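Kostthorpe Community Kitchen: spring update

The lunch club is back in the small hall after the winter break, and numbers were good all through March. We served 70 lunches in our busiest week, mostly soup, and the bread ran out on two of the days. We have raised the order with Hayat Bakery to match.

Soup will stay on the menu until the end of May. Leek and potato is still the favourite, with lentil close behind. If you have a recipe that works in a large batch, please leave a copy in the folder by the hatch – vegetarian ones are especially useful.
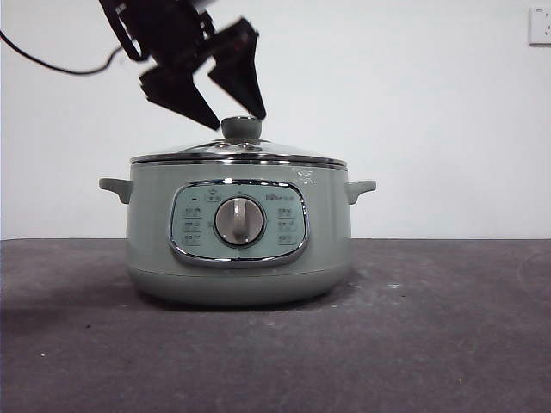
Cooking on a small budget

Our next course is for people cooking for one or two with an electric pot or a single ring. It runs for 5 sessions and covers rice, stews, porridge and a simple steamed pudding. There are seven places left. Ingredients are included and you can take home what you make. Please bring a tub with a lid.

Money matters

The winter raffle raised £1,992, which will pay for the new fridge and the hall hire until the autumn. Thank you to everyone who bought or sold tickets. The fridge is due in the week after Easter, so the freezer will be switched off for one morning while the old one is moved out.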